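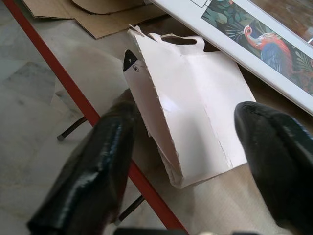

Paper bags are harder than boxes, according to one operator at the Cirkstead site, because a bag gives way when it is held and does not return to the same shape twice. The remark was made during a review of the first sessions in a new program of recorded handling tasks, in which Kondar is gathering examples for a learning system intended for packing and sorting work.

The program opened with 39 household and shop items, paper bags among them. Operators guide a two-fingered gripper by hand control through short tasks such as approaching an item, closing on it, lifting it and setting it down again. A small camera mounted close to the gripper records each attempt, together with the position of the fingers. Kondar has set a target of 300 accepted attempts for each item.

Sessions take place on ordinary tabletops, and other objects are left within view of the camera. The company said that a system trained only on cleared surfaces would be poorly prepared for the places where it is expected to work. Items are turned or moved after every 10 attempts, and operators change places after every 15.

Attempts that fail are also kept. They are labeled separately and will be used to teach the system when to let go and begin again -- a step that earlier versions handled badly, particularly with thin paper and card.

Mbwambo, which supplies the labeling software, will check the recordings before they are released for training. Gukance is to run the first trials with the trained system at its packing hall in February. Soft pouches and net bags will be added to the list of items at that time.

Kondar has not said whether the recordings will be made available to outside groups. Requests for access may be sent to the Cirkstead office in writing.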